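Home Reviews Kitchen Garage Forum About

Skodia Counter Arm review: can a machine make breakfast yet?

Thursday, August 27, 2020

I have wanted a robot to make my toast since I was about six years old, so take my excitement with a pinch of salt. Still, after several weeks with the Skodia arm working over a kitchen counter, I think this is the first one I'd call useful without crossing my fingers behind my back. It is slow, it is fussy, and it costs $2654 before you buy a single fingertip for it. I love it anyway!

Some background. I spent most of last year with the Gredlow, a floor model with a tray and one stubby gripper, and I gave it a lukewarm write-up. It could carry a mug to the sink if you handed it the mug. That was more or less the whole act. The Skodia doesn't go anywhere. It hangs over the counter and works on whatever it can reach, and giving up the wheels seems to have freed the makers to spend their effort on the hand.

Setup took me a full Saturday. The mount is heavy, the instructions are thin, and the calibration routine wants you to touch the tip of the gripper to points along the counter until it is happy. Mine wasn't happy until the third go. After that it held its settings all month, even after I bumped it with a stock pot (my fault, I was carrying too much).

I started with toast, naturally. You teach the arm a chore by leading it through the motions, and it then tries to fill in the gaps when things have moved a bit. A slot in a toaster is a nasty little target. It's narrow, it's deep, and a slice that goes in slightly crooked will jam on the metal bars and stay there. I trained with a wooden slice first and moved on to real bread once it stopped missing. If you buy one of these, do the same. Wood doesn't leave crumbs and it doesn't fold in half when the fingers close too hard.

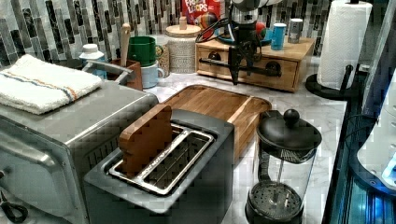 By the second week it was putting the slice in cleanly nine times out of ten, and that was with everything else left out on the counter where I like it. I really want to stress this part, as so many demos are done on a bare table with one object in the middle. My own kitchen habits are messy. I don't want to clear the decks so that a helper can help me. The Gredlow used to give up as soon as there were two mugs side by side. The Skodia slows down and takes the long way over the top, but it gets there.

Real bread was harder, of course. Firm sourdough is fine. Soft white sandwich bread gets pinched at the edges, and I ended up with some very sad looking toast before I turned the grip force down. There are 571 steps on the force slider, which is a silly number, and you will use maybe four of them.

Other chores, quickly. Pulling open a small drawer by a bar handle: very good, probably its best trick. Moving a mug: good, as long as the handle is facing a way it likes. Folding a towel: no. It can pick one up by the corner and drop it in a heap, and I cheered the first time it managed that, but my towels are still folded by me. Pressing down a French press plunger: I tried it with cold water and it leaned to one side so badly that I stopped. I wouldn't let it near hot coffee. Tearing off a paper towel is a two-handed job and it only has the one, so you get a long white streamer across the counter instead of a sheet.

Is it faster than doing things yourself? Not even close. One slice into the toaster takes it roughly 3 minutes from a standing start. I can make breakfast and eat it in that time. But I can also start it and go find my shoes, and on a school morning that's worth more than I expected - I've come back to the kitchen more than once and been truly delighted to find bread where bread should be.

A few gripes. The cables on the outside of the hand need a proper clip, and I've added my own. The app forgets chore names if you use an apostrophe. The stock fingers are a bit slick on glass, so I swapped in the soft pads from Zikcombe, and those should come in the box at this price. Söderlund makes a quieter arm for more money, and I hope to get one in over the winter to compare them.

So can machines do kitchen chores yet? A handful of them, at their own pace, with you somewhere in the house. Two years ago my answer was a flat no. I'm keeping the Skodia up, and next on my list is getting a bagel half in without it catching on the rim.

Contact us | Copyright 2020, all rights reserved | Back to top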